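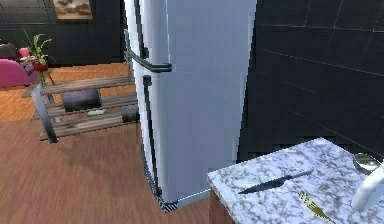
Which rules apply when a simulated home robot handles knives and other sharp things?

Posted by Isto, March 28, 2019

Hello all. I prepare household tasks in simulation for a small team in Hurkham. The robot must put cutlery away in the kitchen and later carry things to the dining table. Everything is still in the simulator, we have no real arm at the moment, but the customer wants that our safety rules are written down before the real one comes in July.

I have read ISO 13482 (personal care robots) and parts of ISO 12100 (risk assessment). I understand the general method, but neither of them tells me what to write for a knife on a worktop. My colleague says that in simulation we need no rules at all, as no person can be cut. I am not sure he is right. When the robot learns a bad habit in 500 simulated runs, it will bring this habit with it to the real kitchen.

My concrete points are these. Must I treat the knife as a hazard in the simulation, or may I treat it like the fork and the spoon? How do I write a rule for the way from the worktop to the table, when there are chairs which do not always stand under the table? And do I need to record the runs where a rule was broken but the task was finished?

I would be thankful for examples from people who have done this already.

Ursina Zwahlen

Good that you ask before the hardware comes and not after. I have written such rules for two projects, so I give you what we use. It is house practice, please do not quote it as a standard.

Treat the knife as a hazard from the first run. The end-effector with a knife in it is a different machine from the end-effector with a spoon in it, and your risk assessment should have a separate line for each. In our rules we write:

Grasp the knife by the handle only. A grasp on the blade ends the run as failed, also when the knife arrives in the correct place.
During carrying, the point is directed down and away from the walking area.
The speed limit with a knife is lower than with other cutlery. We took 200 millimetres per second for our own arm. You must find your own value from your own assessment.
No handover of a knife to a person. The robot puts it down on a free surface and goes back before the person takes it.
If the robot is not certain which object it holds, it follows the knife rules.

The last one has saved us much discussion. Cutlery often lies in different directions and close together, and a low-resolution camera can easily mistake a knife handle for something else. 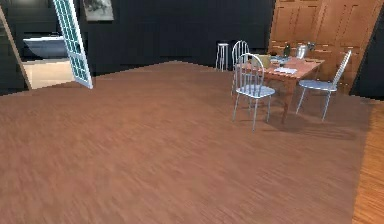
For the way to the table, do not write the rule with fixed positions. A chair that is turned outward takes away space exactly where your robot wants to come near, and a spindle back with thin rods is difficult for many depth sensors. We write that the path is checked again before each approach, that chair legs and chair backs get an extra margin, and that the robot chooses a free side of the table. If there is no free side, it stops and reports. It does not push the chair. Some teams allow pushing of light furniture, but then you need a rule for what happens when somebody sits on it, and I did not want to write this rule.

Think also about the things which already stand on the table. A glass bottle or a metal pitcher must be in your object list with a minimum distance, and a stack of paper should not count as a flat place to put something down. Our first version accepted paper as table surface for three weeks before anybody read the logs.

About recording: yes, record every broken rule, and keep it separate from the task result. We have two columns, one for "task finished" and one for "rules kept". Of 331 runs in one of our early tests, 11 were finished with a broken rule, and in a single column they would all look like a success. Save the rule number, the object in the gripper and the software version. When you change the text of a rule, give it a new number — otherwise the old logs become impossible to read.

To your colleague you can say that the simulator cannot be cut, this is correct, but the policy does not know where it is running.

Hunlow

Just put everything at low speed and you are fine. We did this with knives and forks the same and had no problems.

Gatti

I agree with Ursina on most points, but not with low speed for everything. A slow blade is still sharp, and pressure on a small edge can hurt also when the arm moves slowly. The force limits that people copy from collaborative robot documents are for contact with blunt surfaces, so do not use them for a knife.

One addition. Randomise the start position of the chairs and the direction of the cutlery, and write in your document how large the variation was. An assessor asked me for this and I had to search for it in old configuration files.

Isto

Thank you, this helps me very much. I will take the two columns and the rule for uncertain objects. Ursina, do you give the fork its own line too, or does it share one with the spoon?

Ursina Zwahlen

Its own line. The tines are pointed, so we carry it also with the point down, but at normal speed.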